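Two-Arm Gripper Trial: Questions We Keep Getting

Last updated 10 January 2024

Who wrote this, and who paid for it?

I did, Faraji Urio. I run the test bench at Minton and nobody at Zornetti, Šimkus or Camodow has paid for anything. Zornetti and Šimkus lent us finger sets. We bought the Camodow controller at list price, and I am still annoyed at the invoice.

Why test grippers on towels?

Vendors love showing a gripper picking up a block. A block holds still and keeps its shape, so almost any finger looks good on it. Cloth sags and slides, and it bunches up when you press on it. If a sales sheet says "handles soft goods," I want to see soft goods.
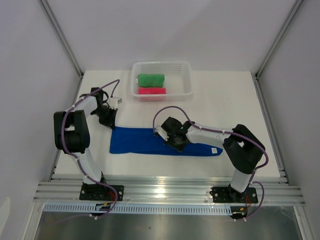
The other reason is that our customers asked. Two of them sort linens all day, and both had been shown videos with suspiciously few cuts of the pickup itself. I asked one vendor for the uncut version in July. I'm still waiting.

Do I need two arms for this?

Maybe not. For lifting a rolled towel and putting it somewhere else, one arm is plenty, and a second one mostly gives you more cable to manage. Flattening and rolling are different. You can do those with one arm if you are patient and willing to drag the cloth against the table, but I wouldn't want to promise a cycle time on it.

What exactly is the task?

Get a towel flat, roll it, put it in the basket. We score each step separately, which vendors dislike, as a single "success rate" can hide a lot.

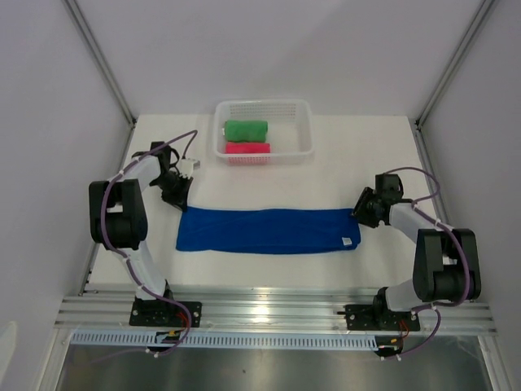 Scoring the steps separately also keeps the layout from doing your work for you. A towel laid out neatly between two arms is an easy start, and anyone quoting numbers from that start should say so. The basket matters too. With a green roll and a pink one already sitting on the left side, there is open space on the right for the next one, and a placement into open space tells you very little about a placement into a full basket. Ask which of the two you're being shown.

How many trials is enough?

More than most people run. We do 40 per finger set before I'll say anything out loud, and 100 before I'll put it in writing. One brochure on my desk claims 1,000 cycles without a miss. It doesn't say what was being picked up.

Are textured fingers better than smooth ones?

On thick, fuzzy cloth I'd lean toward textured, but less strongly than the catalogs do. Texture helps once the cloth is between the fingers. It does little for getting the first edge up off a flat table, and that is where we lose most of our attempts. A narrow tip is worth more there. The catch is that a narrow tip holds a small patch, so a heavy towel can swing.

Also, check what happens to the texture with use. Lint packs into it. We brush ours out between batches and write down when we did, and I have yet to see a data sheet mention cleaning.

Is a wrist camera worth the money?

For the last stretch of the approach, yes, with complaints. You get a close view of the cloth between the fingers, and you also get a view of the fingers. They can hide part of the very thing you want to grip. Before you buy one, ask for footage with the gripper near the table.

I would keep a fixed camera as well. If the budget only covers one, I'd take the fixed one and live with a coarser view. 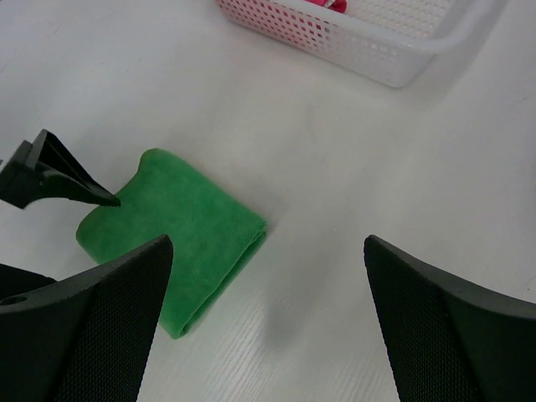
Does the controller make a difference?

Less than Camodow's pricing suggests. We ran 3 controllers with the same fingers and the same towels. The slow one was slow. Between the other two I could not find a gap I'd defend in front of a customer. What did change the results was how carefully we had set the closing force, and you can do that on any of them.

Which finger set won?

I don't have a winner yet. Šimkus is ahead on edge pickup and Zornetti is ahead on holding a finished roll, but neither has been through the full 100. If someone tells you they have a clear answer for all fabrics, ask to bring your own towel.

Can I send you a gripper to test?

Yes. Include the mounting drawing and the spare fingers. We publish the failures along with everything else, and you don't get to see the draft first.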